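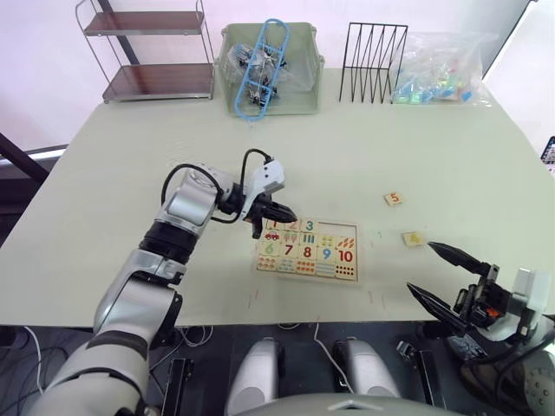 Forton Makers, Saturday session, notes from the back bench

Present: me (Beca Maddocks, taking notes again), Dilwyn Dafis, the two lads from Barkitz, and Salazar on the phone until his battery went.

1. Last time's notes
Fine, apart from Dilwyn's name being spelt wrong twice. Sorry Dilwyn!

2. The Tenport two-arm kit
This took up most of the morning. Tenport want £3,260 for the kit with setup, and another £1,000 if we go for the support plan, which covers 18 months of phone help and replacement fingers. I said that sounded steep for fingers. Dilwyn reckons we'd get through plenty of them once the Barkitz lot start using it (they didn't argue).

We're judging it on the number puzzle, same as we agreed last time. I like the puzzle as a test – the tiles are small and flat and they have to go back in the right slot, so it's much closer to our sorting work than the foam blocks in the sales video.
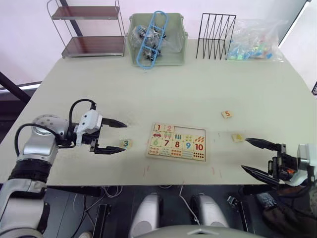 Number puzzle on the bench, with the 3 and the 5 out of the board.

Salazar asked whether it could manage tiles lying flat on a hard table, as that's where his old single arm always struggled. Dilwyn wants a proper tally kept before anyone gives an opinion, and I'm with him on that. We also had a long chat about the cable looping over the left gripper. I'd like to know if they can be clipped back, and the manual is no help at all (6 pages, mostly safety stickers).

Beca to ring Tenport about the cables, and ask if the support plan can be bought later on.
Dilwyn to draw up the tally sheet.

3. Which bench
Barkitz would like it nearer the door. I'd rather it stayed put until we've decided whether to buy. Left for next time.

4. Any other business
The kettle needs descaling. Salazar still has the key to the side gate, could he please bring it back.

Finished at half past twelve.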